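Gekedel Automation Group
Minutes of the fault review meeting, July

Present: Vira Ivanyshyn (chair), Tahsin Paul, Antonina Stelmakh, Volodymyr Nazarenko (minutes)
Apologies: Decha Jitpraphai

The meeting opened at 2.10 pm in the Salinas room.

1. Minutes of the last meeting
Agreed, with one correction. Item 4 should read "right arm", where it had "both arms".

2. The fault on the folding cell
Tahsin reported. The cell was running the cloth folding task when the right gripper failed to release at the end of a fold. The left arm had already started its return move. The cloth was pulled tight between them and the left arm stopped on its force limit. The right arm did not stop. It carried on for 2 seconds until Tahsin pressed the emergency stop.

No one was hurt. The cloth tore along one seam and has been thrown away. The left gripper fingers were checked and are straight.

Vira asked why the right arm had kept moving. Tahsin said a stop on one arm should stop the other, but the link between the two controllers had been switched off for a test and not switched back on. Antonina confirmed that the test was hers and that she had not written it on the cell sheet.

3. Cause of the failed release
Antonina has been through the log. The open command was sent and the gripper did not answer it. She suspects the cable to the right gripper, which flexes each time the wrist turns, but has not been able to make the fault happen again by moving it by hand. Volodymyr noted that the Trallilico connectors are rated for 2000 matings and that we keep no record of how often ours are unplugged.

The cable will be changed whether or not the fault comes back. The old one is to be kept and labelled.

4. Running since the fault
The controller link is back on and both emergency stops have been tested. The cell has been run at 40 per cent speed with one person standing at the stop. It has done 600 folds without a missed release. Vira did not think this was enough to go back to full speed while the cause was still open. Agreed.

Tahsin showed the cell at work on the patterned cloth, with a gripper at either side of it.
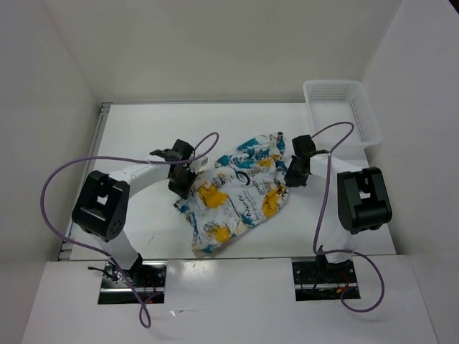

5. Cable routing
Volodymyr asked for the purple cables to be looked at, as they stand well clear of the arms in wide loops and could catch. Antonina would like to keep some slack for the wrist but agreed to try clips on the lower links. Ketberg to be asked for a price on a shorter cable.

6. Actions
Change right gripper cable, keep the old one: Antonina
Add the controller link to the start-up check: Tahsin
Price for shorter cable: Volodymyr
Send the fault report to Decha for comment: Vira

7. Any other business
The key to the spares cupboard is missing again. Please look in your coats.

The meeting closed at 2.55 pm. Next meeting when the new cable has been fitted.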